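Home | About the Program | Reports | Partners | Contact

Category: Grant reporting, Stage 2

Rernside Community Repair and Reuse Centre
Progress report to the Endent Fund
Jan 29, 2020

This report covers the period from October until now. It follows the headings which the Fund has asked us to use, except the budget table, which was sent separately.

Activities

We opened the repair evenings to the whole neighbourhood and received 132 items in the period. The most common were lamps, toasters and bicycles. Of these items, nearly 100 went home repaired. The others were mostly not possible to repair because the manufacturer does not sell the part any more, and we have kept their motors and cables for reuse.

The sewing group has grown more slowly than we planned. In our application we wrote that 15 people would finish the beginner course, and at the moment we are still below this number. We believe the hour was not well chosen, as many parents must collect children at that time. The next course will begin later in the evening.

Premises

The move from Bilgin Street is now complete. We have more floor area than before and the rent is in the same range. The colour of the walls was left as it was, in order to save the paint money for shelving. The work surfaces are wide and have a matte finish, and we are satisfied with them.
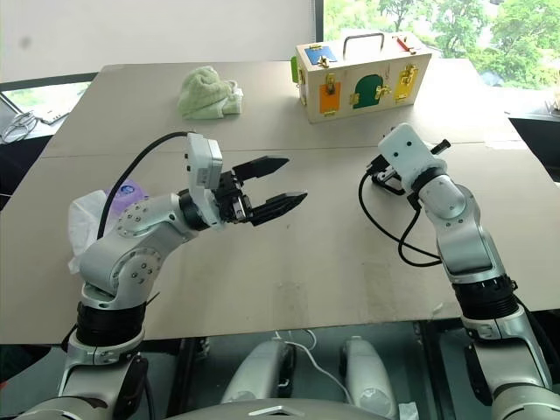
Tabletop made of large flat boards, with the joint across the middle.

The heating was a difficulty. The old unit stopped twice in the first weeks and we had to cancel 2 evenings. The landlord has replaced the thermostat - we paid nothing for this - and we have had no interruption after that.

Cooperation

Our agreement with Seteo, who lends us the cargo bicycle, has been renewed under the same conditions. We also started to receive fabric remnants from the upholstery workshop next door. It is more than we can store, and we would like to offer a part of it to other centres supported by the Fund.

Changes to the plan

We ask for permission to transfer the unused travel money to tools. The main need is a good soldering station and a second sewing machine suitable for heavy fabric. The total of the grant would not change. If the Fund agrees, we will order both items before the next course begins.

Tags: repair, reuse, community grants, progress reports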